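The Handling Rule

The rule came down from Drarkton in February and ran to 127 clauses. I was told to read all of them, and I did, on the bus to Bowen and again at the kitchen table, and by the end I knew one thing for sure. Whoever wrote it had never bought groceries.

Clause 2 said a machine shall hold an item of food with no more force than a reasonable person would use. I wrote "which person?" in the margin. My aunt could crack a walnut in her fist.

My job was to sit in the Trikum test room with a clipboard and say pass or fail. The company wanted passes. The inspector from Tukutport wanted paper, and I don't think she cared much what was on it. She had a stamp, and she kept it in her coat.

"Does it stop when told?" she asked.

"It stops."

"Does it stop when it ought to?"

I looked through the form for a box that covered that. There was a box for noise. There was a box for whether the operator had washed his hands.

"I could write it in the notes," I said.

"People don't read the notes."

The operator was bored and wanted lunch. He asked if we were ready, and the inspector nodded at the shelf as if it had spoken.

Clause 100 was the one they were proud of. Before letting go of an item, the machine shall be sure of the surface under it. I had asked, by letter, how sure, and how we were meant to know. The answer came back on good paper and thanked me for my interest in safety.

"Hold it there," the inspector said.

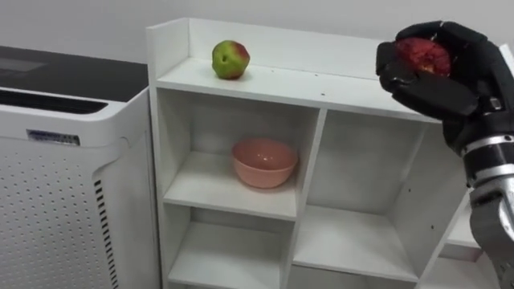

One apple on the shelf, one still in the hand.

We all leaned in. I had my pen over the little square and I tried to think what "sure" would look like on a thing with no face.

"Well?" she said.

"It's holding an apple," I said. "I'd sign my name to that."

"That isn't what it asks."

"No."

She took out the stamp anyway and breathed on it. I put my hand flat over the form, which surprised me as much as her, and asked the operator to keep the arm where it was while I found the address in Drarkton and started another letter.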